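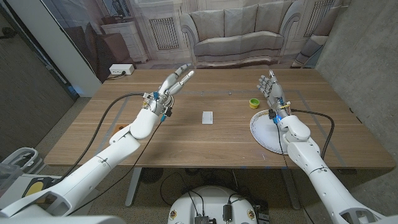

How often should a village hall kitchen get a proper going-over?
Twice a year suits us, with a quick look at the fridge and the fire blanket every month in between.

I did the July 2018 round with Glenys Pritchard, who had the torch. Same sheet as last time, my comments after each line.

Entrance and corridor
Front door closes by itself: OK. It bangs, but it closes.
Mat lies flat: NO. One corner curls up and I caught my toe on it twice! New one wanted before August.
Corridor clear: OK once we'd shifted the folding chairs. Gap at the narrowest bit is 730 mm now (I measured, Glenys didn't believe me). 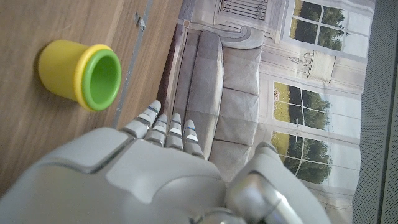
Robotic hand, seen from above and behind.

Kitchen
Fire blanket on its hook: OK.
Extinguisher gauge in the green: OK, though the pin tag is so faded I can't read the date. Asked Thulani Sibiya to ring the service people in Corbridge.
Fridge temperature: 4 degrees, lovely.
Hot tap: far too hot for little hands. The mixer valve wants turning down and I'm not touching it myself.
Oven door seal: split at the bottom. It'll do for warming pies but please don't bake in it.

While we were in there I had a good rummage under the sink, and the bleach was sitting next to the squash again.

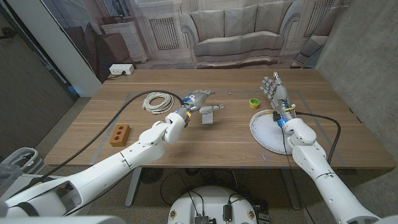

So the bleach has gone up on the high shelf with the descaler, and I've put a label on the cupboard. If you're after it, get the step stool, don't climb on the worktop. I know who you are!

Electrics
Kettle lead: OK.
Urn lead: NO. Outer sleeve has pulled back from the plug. Taken out of use, tape round it, please leave the tape alone.
Extension reels: one OK, the other is only good for 700 watts wound up, so unwind it fully or don't use it.
Emergency lights: all came on when tested, except the one over the back steps. 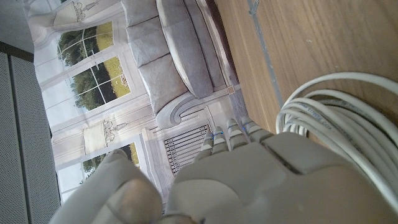
That back steps light has been on my list since the winter and I'm a bit fed up with it, to be fair. Palesa Makhubela has a spare bulb to try first, and if that doesn't do it we'll need an electrician.

First aid box
Plasters: low, as ever.
Eye wash: out of date, binned.
Accident book: there, but no pen. I've tied one on.

Still to do: mat, urn lead, tap, back light, plasters, eye wash.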